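Unit 5: Repairing or replacing office equipment
Course notes, Small Business Operations, Rivomness College

Please read these notes before the September class and bring your own calculations on paper.

What the unit covers

In this unit we look at one question which every small office meets: when a computer becomes slow or stops working, should the business pay for the repair or buy a new one? Many owners decide by feeling. We will learn to decide with a simple record and two numbers.

The asset register

An asset register is a list of the things the business owns and uses for more than one year. For every computer you should write the date of purchase, the price, the place where it is used, the end of the warranty, and each repair with its cost. The register may be a spreadsheet or a paper book. In my experience the paper book is kept more faithfully in offices with fewer than ten staff, but the spreadsheet is easier to add up.

A common mistake is to write only the purchases. Then the owner sees the price of the new machine and doesn't see the money that was already spent on the old one.

The two numbers

The first number is the cost of the next repair, with labour and parts together. The second is the present value of the machine. For this course we use straight-line depreciation, that means the value goes down by the same amount each year until it reaches zero.

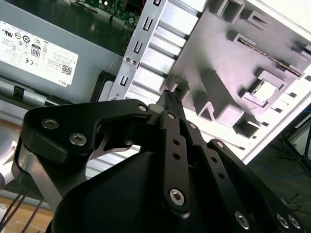
Let us take the case of Altau, a bookkeeping firm. The firm bought a desktop computer for 2000 dollars and expects to use it for 5 years. Each year the value falls by 400 dollars. After 2 years the book value is 1200 dollars. If the technician asks 400 dollars for a repair, this is one third of the value and the repair is reasonable. After four years the book value is only 400 dollars, and the same repair costs as much as the whole machine is worth in the books.

The 50 per cent rule

As a first guide, when the repair costs more than 50 per cent of the present value, the business should ask for a price for replacement before it agrees to anything. It is a guide only. A machine that runs old software for the Panagiotou label printer, for instance, may be worth repairing at almost any price, as the new machine would need a new printer also.

Do not forget the hidden costs: the hours when a worker waits, the moving of files, the licences which must be bought again, and the recycling of the old unit. Ask the repair shop if the inspection fee is taken off the final bill.

Exercise for class

Govau is a travel office with a desktop computer bought for 1500 dollars, also with a planned life of 5 years. It is now three years old. The repair shop asks 400 dollars. Calculate the book value, apply the rule, and write a short paragraph to the owner with your advice. Mention one hidden cost in your paragraph.

Paragraphs are handed in at the end of the class.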